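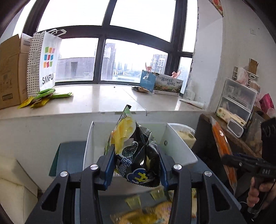
My uncle Geert left me his boat, which sounds grand until you've seen the boat.

She was called the Drevent, after a village he'd once got lost in, and she was moored at Husell behind the old feed mill, where the water goes green in July and stays that way until the first frost. I'd been aboard her perhaps twice as a child. What I remembered was the smell (diesel, wet dog, oranges) and being told to keep my elbows in. Geert Geerts was a man who thought elbows were at the root of most accidents.

I went down on the train with a rucksack, a torch and far too many crisps, fully meaning to sell her by the weekend. Sérgio Cardoso ran the moorings and he met me at the gate with the key on a cork float.

"You'll be the niece," he said. "You owe me 300."

"For what?"

"Mooring. Also he borrowed my ladder."

I paid him for the mooring. The ladder, he said, was a matter of principle and he'd like the ladder back.

Well, I looked for that ladder! You wouldn't think you could lose one on a boat that size, but my uncle had packed her like a suitcase. I found jam jars full of screws, and a whole drawer of left-hand gloves, and a tide table for the year 2000 with a pressed sprig of something between the pages. I found the log, too, wrapped in a tea towel. I put the kettle on and sat down with it, just for a minute, and the next time I looked up it was dark and I was sitting there in my coat.

He wrote the way he talked, in short bursts. "Rain. Fixed pump. Pump not fixed." "Boersma came by, stayed too long, ate the herring." Boersma turned up on nearly every page, always staying too long and always eating something, and I had no idea who he was. A friend, I supposed, though going by the log you'd have thought my uncle was under siege. Then there were whole weeks with only the weather in them. And then, in the same flat pencil, "To Skorkano tomorrow if the wind allows."

That line came up again and again. To Skorkano tomorrow. He wrote it in spring and he wrote it in autumn. Once he'd got as far as the lock and turned round because he'd left the stove on.

The last entry was March 15, 2022. "Cold. Clear. Boersma better. Skorkano when he can travel."

In the morning I took the log up to Sérgio's hut and asked him where I could find this Boersma.

"Under the hut," said Sérgio.

I must have looked dreadful, because he got up quite quickly and took me round the back, and there, in a crate lined with one of my uncle's jumpers, lay the oldest, fattest grey dog I have ever met. He opened one eye. He had a good long sniff at my rucksack and then he leaned his whole weight on my shin.

"He doesn't like boats now," Sérgio said. "Only that one."

So I carried him aboard, which took both of us and some language, and he went straight to the bunk and turned round on it and groaned exactly as my uncle used to. I gave him a tin of herring from the locker. It was behind the tin that I saw the rungs. Geert had sawn the ladder up for shelves.

I haven't told Sérgio. I bought him a new one in town and scuffed it a bit on the towpath, and he looked it over for a long time and said it had grown.

The pump still isn't fixed. I rang work and told them 2 weeks, then rang again. I've checked the stove, and checked it again, and Boersma is asleep on the chart. To Skorkano tomorrow, if the wind allows.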